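I fold laundry for a living now, or at least it felt like it by the end of my stay with the Tikden hand kit. It's a pair of hand-held grippers you squeeze while you do ordinary chores, and what you do with them gets recorded so a robot can learn from it. Kistel rents the pair out for 30 days at a time, and mine came in July with a spare set of the blue finger pads.

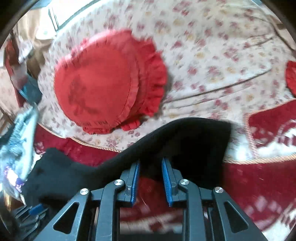

Dark clothes were the part I dreaded. Black on black, no edges to aim for, and you can't feel a hem through plastic fingers! Nayara Sampaio, my contact at Kistel, told me to go in low and let the pads slide under a fold before squeezing. It helped a lot with knits. It did nothing for my one silky blouse (I gave up and used my hands).

The squeeze itself is lovely, light and even, and the ridges on the pads hold soft fabric without chewing it up. My wrists were less happy. I'd do a good long stretch on the bed, get cocky, and then have to go shake my arms out in the kitchen. 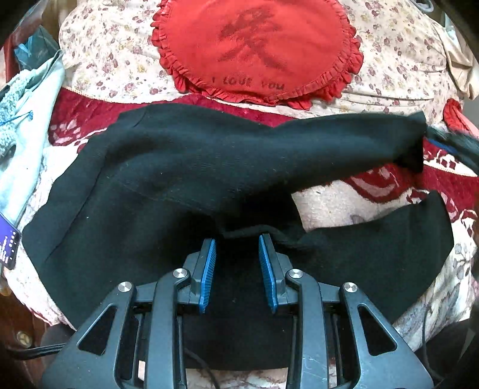 Sleeves, by the way, are where you find out how good you are. I started pinching at the cuff and walking it in toward the body, and my folds got so much neater. By the time I mailed the kit back I had logged 1,142 grabs, and the app keeps a running total, so of course I got competitive with Yvette Chan, who had the kit before me and hit 2,923. I want a rematch, and I want longer cables.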